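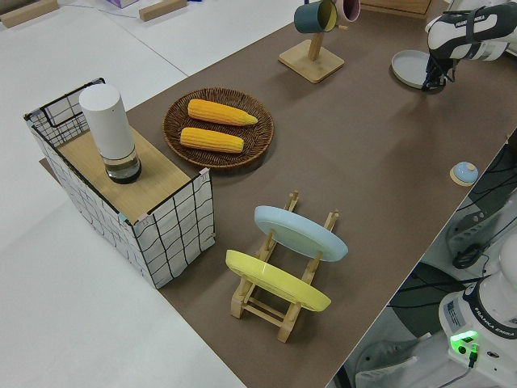
Kitchen Assistant, Part Time
Rodier Community Meals, Skinerow

Rodier Community Meals is hiring a kitchen assistant for its weekday lunch service. We cook for older residents in Skinerow and Nullach, and last year we sent out 2673 meals from one kitchen.

The job is 20 hours a week, mornings only. You will wash and cut vegetables, portion hot food, label containers, clean equipment and put away deliveries. You will report to the head cook, Nataša Shehu.

What we ask for:
Six months of work in a kitchen, school cafeteria or bakery
Able to lift 40 pounds and stand for most of a shift
Food handler card, or willing to get one in your first month (we pay the fee)
Enough English to read recipes and allergy labels

A driver's license is useful but not required. Deliveries are handled by Eliseo Serrano and his team.
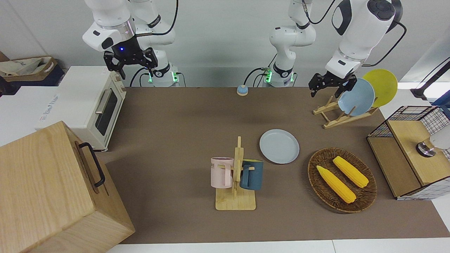
Toaster oven at the left end of the table.

Pay is set by experience and reviewed after 90 days. Lunch is included on every shift. Part-time staff earn paid sick leave from the first day. The kitchen closes for two weeks in August.

To apply, send a resume or a short letter listing your past jobs, with the names of two people we can call. Mail it or bring it to Rodier Community Meals, 201 Vidmar Street, Skinerow, attention Lutz Wunderlich. Applications are due by 14th May. Interviews are held at the kitchen and include a paid two-hour trial shift.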